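Workshop and store room inspection, Bulden unit
Date: Jun 3, 2023
Form 1297, sheet 3

Fire exits clear: Yes on the day. Pallet marks on the floor by the rear door suggest it isn't always so. The Stumader delivery note taped to the door says "leave here", so I have my doubts.

Extinguishers in date: Yes, all tagged. The one by the kettle is hung too high for shorter staff. Raised last September, marked as done, still not done.

Emergency lighting: Test log filled in for every month, same pen, same handwriting slant. I'd like to see the next test carried out in front of me.

Ladders: Fail. The Hiltton stepladder has a split foot. Someone has wrapped it in tape and written OK on the tape. Take it out of use today.

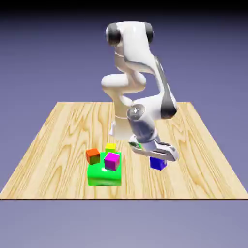

Racking: Load sign reads 300 kg per shelf. I was told the bottom shelf is "well under", but no weights are recorded anywhere. Weigh the boxes or move them.

Electrical leads: Pass, with comment. 4 extension leads tested, one plugged into another behind the desk. The test sticker doesn't cover that arrangement.

First aid box: Plasters and eye wash present. No burn dressings. The contents list inside the lid belongs to a different box.

Floor: Živković matting at the sink is curling at one corner. The reply to my last report said it would flatten with use. It hasn't.

Training records: Not seen. Said to be "on the other computer".

Overall: Conditional pass. Ladder and racking to be dealt with before the next visit, and I want dated receipts, as verbal assurances were given last time too.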